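Gathering grasp examples at home - how messy is too messy?

gekside_tom
06/01/2019
Doing the bottle set for our gripper model and I've got 200 clips, all off my own desk. The plan was to tidy up first. The plan did not survive contact with the desk.
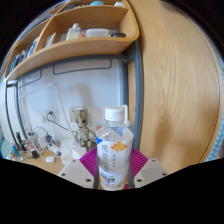 Bottle held upright, Groot supervising.

My question is whether to clear the background or leave it. Usha Thevar on the Komuvard list says leave everything.

bavska
Leave it. A model raised on bare white tables faints at the sight of a power adapter.

fallahi7
Disagree. With 200 clips from one desk it'll learn that bottles live next to Groot. Clear half of them, or move rooms.

bavska
So move rooms. Clearing gets you two kinds of one desk.

gekside_tom
I have 3 rooms, and one is the bathroom.

fallahi7
Bathroom's fine. 20 clips in there and swap the bottle as well. Is it the same one throughout?

gekside_tom
...I have grown attached to it.

fallahi7
So will the model. I did 7 bottles in March and still wished I'd had more with plain labels.

bavska
On bottles we agree, mark the date. Still wouldn't tidy.

gekside_tom
Right, off to the shop. Groot stays for the next lot, but I'll turn him round between takes.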